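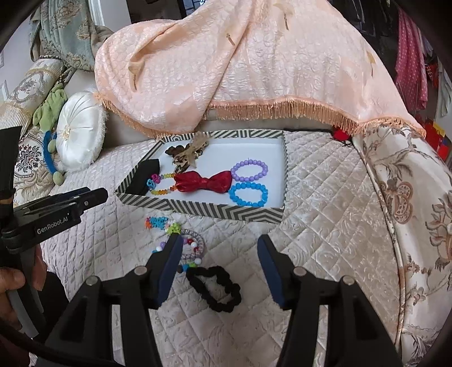
Kalari: Gästebücher aus dem Theatermuseum Dumar

README zur zweiten Ausgabe, Stand Mittwoch, 15. Januar

Kalari ist eine Sammlung von Abschriften aus den Gästebüchern des Theatermuseums in Dumar. Das Museum liegt im ehemaligen Wohnhaus der Schauspielerfamilie Saraç, gleich neben der alten Bühne. Wer dort zu Besuch war, hat oft ein paar Zeilen hinterlassen: einen Gruß, eine Kritik an der Heizung, manchmal eine lange Erinnerung an einen Theaterabend. Diese Texte haben wir abgeschrieben und geordnet, damit man sie lesen und durchsuchen kann.

Inhalt

Die Sammlung umfasst sieben Gästebücher mit mehr als 200 beschriebenen Seiten. Jeder Eintrag steht in einer eigenen Zeile der Datei eintraege.csv. Zu jedem Buch gibt es außerdem eine kurze Textdatei, in der der Zustand des Bandes und die Besonderheiten der Handschriften beschrieben sind. Die Scans selbst gehören nicht zu dieser Ausgabe. Man kann sie im Lesezimmer des Museums nach Anmeldung ansehen.

Felder in eintraege.csv

band: Nummer des Gästebuchs, wie sie auf dem Rücken steht
seite: Seitenzahl, von uns mit Bleistift ergänzt, wo sie gefehlt hat
datum: Datum in der Schreibweise des Eintrags, leer bei fehlender Angabe
ort: Herkunftsort der Gäste, falls genannt
sprache: Sprache des Eintrags, bei gemischten Einträgen stehen mehrere Kürzel
text: die Abschrift
zeichnung: ja oder nein
sicherheit: hoch, mittel oder niedrig
bearbeitung: Kürzel der Person, die den Eintrag abgeschrieben hat

Das Feld datum wurde absichtlich nicht vereinheitlicht. Viele Gäste haben nur den Tag und den Monat geschrieben, und das Jahr lässt sich nur aus der Umgebung vermuten. Wer eine Zeitreihe machen möchte, muss diese Vermutung selbst treffen und sollte sie in der eigenen Arbeit angeben.

Wie die Abschriften entstanden sind

Delia Ardeleanu und Erdal Kozan haben die Bücher gelesen und abgetippt. Ozan Çetinkaya hat danach jeden Eintrag mit dem Original verglichen. Bei Meinungsverschiedenheiten blieb die Lesung stehen, die näher an den Buchstaben war, auch wenn der Satz dadurch weniger Sinn ergibt. Rechtschreibfehler der Gäste sind nicht korrigiert. Unlesbare Wörter sind mit drei Punkten in eckigen Klammern bezeichnet, unsichere Wörter haben ein Fragezeichen in runden Klammern.

Für die Erfassung haben wir das Programm Vestell verwendet, in der Ausgabe, die im Museum installiert ist. Es speichert Zeilenumbrüche innerhalb eines Eintrags als senkrechten Strich. Beim Import in eine Tabellenkalkulation bitte darauf achten und als Zeichensatz UTF-8 wählen, sonst gehen die türkischen und rumänischen Buchstaben verloren.

Personennamen

Namen von privaten Gästen wurden durch Initialen ersetzt. Die Namen von Mitgliedern des Ensembles sind geblieben, wenn sie auch auf gedruckten Programmzetteln stehen. Wer einen eigenen Eintrag oder den Eintrag von Verwandten wiedererkennt und ihn nicht veröffentlicht haben möchte, schreibt bitte an Erhan Ekinci im Museum. Wir nehmen die Zeile dann in der nächsten Ausgabe heraus.

Bekannte Probleme

Im vierten Band sind 14 Blätter durch Wasser beschädigt. Die Einträge dort haben fast alle die Sicherheit niedrig.
Zwischen Band 5 und Band 6 fehlt wahrscheinlich ein Buch. In den Papieren der Familie haben wir keinen Hinweis gefunden, wohin es gekommen ist.
Schulklassen haben oft gemeinsam unterschrieben. Wir zählen eine solche Seite als einen Eintrag, auch wenn viele Kinder darauf stehen.
Bei Zeichnungen ist nur vermerkt, dass es sie gibt. Eine Beschreibung haben wir angefangen, aber sie ist nicht fertig.

Änderungen seit der Ausgabe vom November

Das Feld sicherheit ist neu.
Die Abschriften von Band 7 sind vollständig verglichen.
Heriberto Tamayo hat die spanischen Einträge durchgesehen und mehrere Ortsnamen verbessert.
Doppelte Zeilen in Band 2 wurden gelöscht.

Nutzung

Die Abschriften dürfen für Forschung, Unterricht und Ausstellungen frei verwendet werden. Als Quelle bitte angeben: Kalari, Gästebücher aus dem Theatermuseum Dumar, zweite Ausgabe. Für den Druck von längeren Auszügen bitten wir um eine kurze Nachricht. Korrekturen nehmen wir gern an, am besten mit Band und Seite.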